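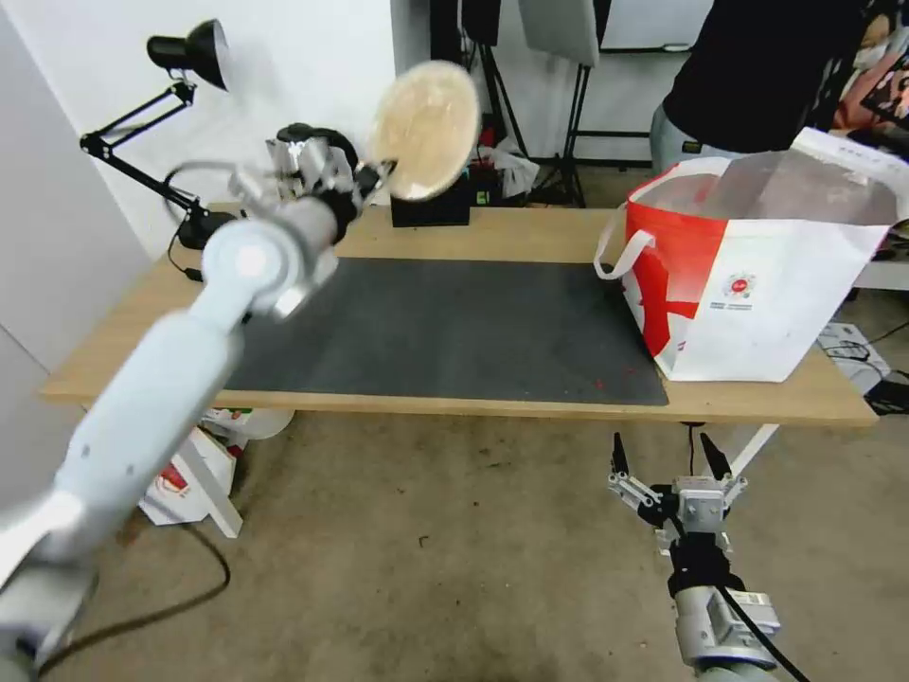

Why did Skarkmont stop its two-arm packing trials? A fault in the grip monitoring software allowed an arm to carry on with a movement after the sensor in its gripper had stopped reporting, and the company has halted all trials until the fault is corrected.

Last updated: July 7, 2025

Skarkmont has suspended trials of its two-arm table-top packing system after an arm failed to stop when contact with its gripper sensor was lost. No injuries were reported. The arm completed a lift and part of a transfer before an operator pressed the emergency stop.

The company said the sensor link dropped out for 352 milliseconds. The controller should have treated any gap longer than 35 milliseconds as a fault and brought both arms to a controlled halt. It held the last valid reading instead, and the motion planner continued as if the grip were still confirmed.

The affected software, supplied by Zurkutari, handles force readings from the fingertips and passes them to the arm controller. According to an incident note issued to trial partners, a change made in the most recent release altered the order in which two checks are carried out. The check for an out-of-range force value now runs first. When it passes, the check on the age of the reading is skipped. A stored value within the normal range can therefore be accepted for as long as the link is down.

Skarkmont reviewed its logs after the stop and found 6 earlier dropouts of the same type in 1,121 recorded cycles. All were shorter than the one that led to the suspension, and none had raised an alarm. The logs did not show whether the objects being carried at those points had slipped.

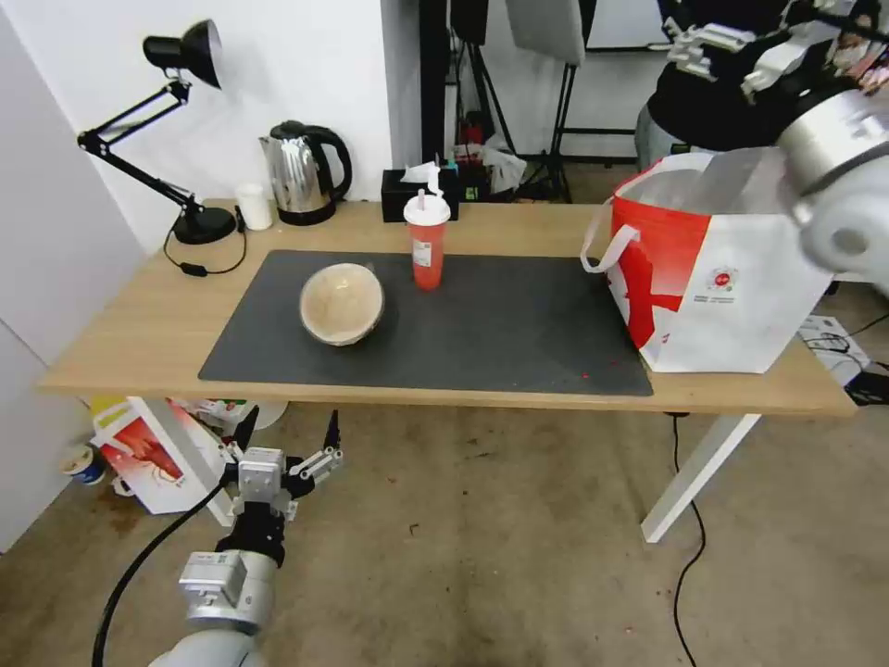 The trials cover the picking and placing of light household and food service items, a class of work in which grip force has to be kept low. Rigid parts can be clamped firmly and will tolerate a late stop. The same cannot be said of a lidded plastic cup with a straw in it, or of a paper carrier bag standing open at the end of the desk, where an arm passing overhead has little clearance from the handle and the rim. Skarkmont's risk assessment for the trials assumed that a loss of sensor data would always produce a halt, and the working speed near such items was set on that basis.

The assessment is now being redone. Until it is complete, the arms may be powered only for inspection, with the speed limit set to its lowest value and no objects in the grippers. Operators have been told to keep outside the marked reach area whenever the drives are live, including during homing.

Zurkutari said it had reproduced the fault on a bench unit and had prepared a correction that restores the original order of the checks. The correction also adds a separate timer in the arm controller, so that a halt no longer depends on the gripper software alone. Users of the affected release have been advised to return to the previous one and to confirm the version number on each controller individually, as paired arms can be running different releases.

Stistau, which makes the gripper cables, is examining the connector at the wrist. Early checks found wear on one contact, consistent with repeated bending where the cable leaves the arm. The cable was within its stated service life. Skarkmont said the wear would explain the dropouts but had no bearing on the failure to stop, and that the two matters would be reported separately.

An independent review of the stop function will be carried out by Salian. It will include forced disconnection of each sensor at several points in the cycle, with both arms moving and with one arm at rest. The second condition was absent from the original acceptance tests.

Trials are not expected to restart before September. Skarkmont said partners would receive the revised test schedule once the Salian review had been agreed.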